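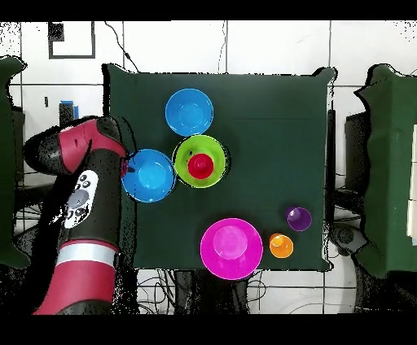 Table clearing, week six

The robotics club has the back lab until half past eight now, which helps. When we started we had to be out by seven and most of the first hour went on waiting for the arm to boot and finding the right cables.

The task for this term is called table clearing. Bowls and cups go on the green cloth in whatever arrangement the last person left them, and the arm has to pick them up one at a time and stack them by type. It sounds easy. Libor said in the first week that we'd have it done by half term and he has stopped saying that.

We collect the training runs by hand. One person drives the arm, one resets the table, and one keeps the log. We have 240 runs in the log so far and 90 of those are marked as usable. The rest were thrown out for dropped cups, late starts, or the driver forgetting to press record (mostly me).

Cups inside bowls are the worst case. The red cup in the green bowl comes up a lot, and the program we have treats the pair as a single object about half the time. It then tries to grip the bowl with the cup still in it. Drahomíra's view is that we should take the cup out first as a fixed rule. Dezső wants the program to learn it from the runs. We voted and it was a draw, so we are trying both on separate branches. Mine is the fixed rule one, called Nuller. His is Prillero. I don't know where either name came from.

The second problem is bowls that touch. When the bright blue bowl is up against the green one there is no room for a finger on that side, so the arm has to come in from the left. Silvia wrote a short routine that checks for a free edge before it moves. It works well for two bowls. With three it sometimes goes round all of them and gives up, and we haven't found out why.

The depth readings are noisy round the edges of the arm and at the corners of the cloth. We tried masking the arm out and that took a chunk of the nearest bowl with it. Gervasio is going to try a smaller mask. The cloth also won't lie flat at the two far corners, and I've asked for clips.

Things to do before the February meeting:

Finish the log for the runs with the pink bowl near the front edge.
Re-label the small cups. Orange and red are getting mixed up.
Tidy the cables under the table.
Get both branches to run on the same 100 test layouts.

I can't make the next session, so Silvia has the key. The spare memory card is in the top drawer with the tape.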